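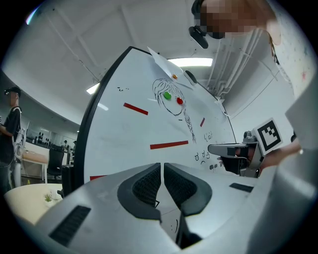 Drelurdale lab splits its robot money, buys more hands than arms
2023-09-03

The robotics lab at Drelurdale has settled its equipment budget for the coming year, and the big winner is a plastic-and-rubber gripper that a person has to carry around.

Under the plan, which was posted to the lab's internal pages last week and passed along to us by someone who thought it was funnier than it probably is, Drelurdale will buy 46 hand-held grippers from Clellier, a small supplier that until recently made most of its living from spare parts. It will buy four robot arms, from Yensuk. An earlier draft had those priorities the other way around, with a full row of arms and a line near the bottom reading "grippers, misc."

The reasoning is familiar to anyone who has priced an arm lately. Hand-held grippers let people record the motions they want a robot to learn, and the people can do the recording at a desk, in a kitchen or in front of a whiteboard without bolting anything to the floor. The arm is needed later, when somebody wants to find out what has been learned. Drelurdale's planners looked at how many hours its current arm spends moving and how many it spends standing next to a desk, and decided that the second number did not need company.

The lab did not release prices. It did release its list of things it would like to stop paying for, a much better read. Replacement finger pads are at the top. The pads wear out, they wear out in pairs, and the lab has been ordering them one set at a time with express shipping. The new contract comes with 400 sets in a single delivery, and the plan devotes most of a page to the question of which cabinet they will go in. (The tall one. The projector is moving.)

Further down are the printed tracking markers, the black-and-white squares that ride on top of a gripper so that software can tell where it is. These cost next to nothing to print, and for that reason were never given a budget line. They have been coming out of office supplies, alongside printer toner and the good pens. They now have a line of their own, and office supplies has been cut to match, so the pens may be about to get worse.

Whiteboard work gets its own section. Magnets, colored tape and markers turn out to be decent practice material for a gripper, being cheap, small and easy to put back where they came from. The plan sets aside money for a second rolling board and asks staff to treat one of the two as "for meetings." Readers who have worked in an office with a whiteboard and a drawer of magnets can estimate for themselves how long that will hold. There is no proposed penalty for drawing faces.

Some 90 hours of staff time have been set aside for training on the new grippers, a figure that drew questions in the comments under the posted plan. One commenter wanted to know what there was to train, given that the device opens when you open it and closes when you close it. The reply, unsigned, was that the previous batch had been handed out with no training at all, and that the commenter was welcome to watch the recordings.

The losing bid came from Drurnora, which had offered a leasing deal: arms, mounts, software and a maintenance visit each quarter, all for a monthly fee. Drelurdale's notes call the offer "attractive" twice and "long" once. The sticking point appears to have been a clause making the lab responsible for the cost of shipping the arms back at the end of the lease, in the original crates. The lab does not have a place to keep crates. See above regarding the cabinet.

Buying outright has its own hazards, and the plan is fairly frank about them. Clellier has filled orders of this size before, though never on this schedule, and the contract allows the grippers to arrive in batches. If the first batch is late, the arms will get there ahead of anything to teach them with, and the lab will own several expensive coat racks until the rest shows up. A small reserve has been held back to cover repairs, or, as one line item has it, "adapters, because there will be adapters."

Other groups planning a similar purchase may want to borrow the most useful item in the document, a short checklist at the back. It asks buyers to get the price of consumables in writing before discussing hardware, to find out whether chargers are included, and to check that the gripper can be used comfortably by a left-handed person for a whole afternoon. The last of these is underlined.

The first batch is due in October. The arms have no confirmed delivery date, and Yensuk has asked for the width of the freight elevator.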